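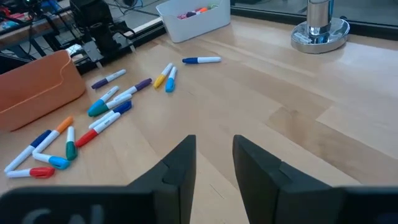 Since the Halia update on Wednesday, our supply catalog believes every marker we stock is white. Searching for "blue marker" returns nothing. Searching for "marker" returns one item, color White, quantity 106, which is the whole marker stock added together and given a new identity. I can see how it got there: the markers on the table have white barrels and the color is all in the caps, so if you import "body color" and throw away "cap color," white is what you get. A person ordering from this catalog would reasonably conclude that we write on black paper.

Ticket 517
Product: Halia Stock, web version
Opened by: Noémie Leclerc
Priority: Normal (I picked High; the form changed it)

What I expected
One line per cap color, as before the update, each with its own quantity and reorder level.

What happens
All the colors are merged into one. The reorder level is now the lowest of the old ones, so nothing will be flagged until we're down to 9 markers of any color at all. Pens, highlighters and binders are fine. Folders are fine too, although they now sort under "Furniture," and I'm saving that for another ticket.

Tried so far

1. Logged out and back in. No change, but I was asked to rate my experience.

2. Cleared the browser cache, then tried a second browser. Same result. The second browser also says white, so at least they agree.

3. Re-imported the supplier file from Rácz. It has both columns, "body" and "cap," and both are filled in on all 64 rows. The import preview shows both correctly. Then you press Confirm and "cap" is gone.

4. Renamed "cap" to "color" in a copy of the file and imported that. Halia accepted it and created a second item called "marker (1)," also white.

5. Deleted "marker (1)." This took the reorder level with it, so please ignore what I said above about 9.

6. Checked whether it's only our site. Tavunen runs the same version and has the same problem with dry-erase markers. They hadn't noticed because they order by phone.

7. Looked at the location records in case the merge had come from there. It hadn't. The work area with the concrete floor is still listed as "Carpeted, small," as it has been since long before the update, and its stock lines are untouched.

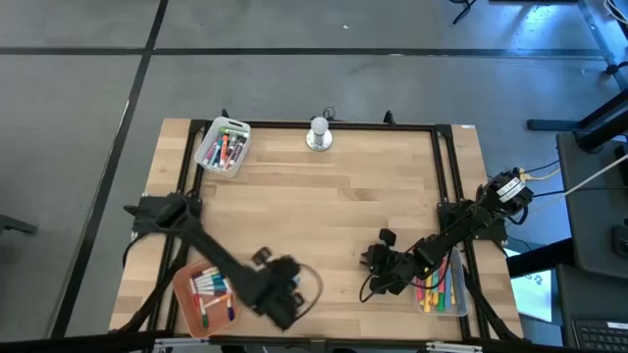 Reply from support
Thank you for your patience. We were unable to reproduce the problem using our sample catalog. Could you confirm that the markers are not white?

My reply
Partly white. Please see the first paragraph.

Second reply from support
Thanks, that helped. The update maps one color per item and takes the first color column it finds. A fix is planned. As a workaround, move "cap" to the left of "body" before importing.

Result
Tried it with the Rácz file. The colors are back, one line each, quantities correct. Reorder levels had to be typed in again by hand.

Still open
The Prukutau binders, which were fine this morning, now take their color from the label on the spine. Leaving the ticket open.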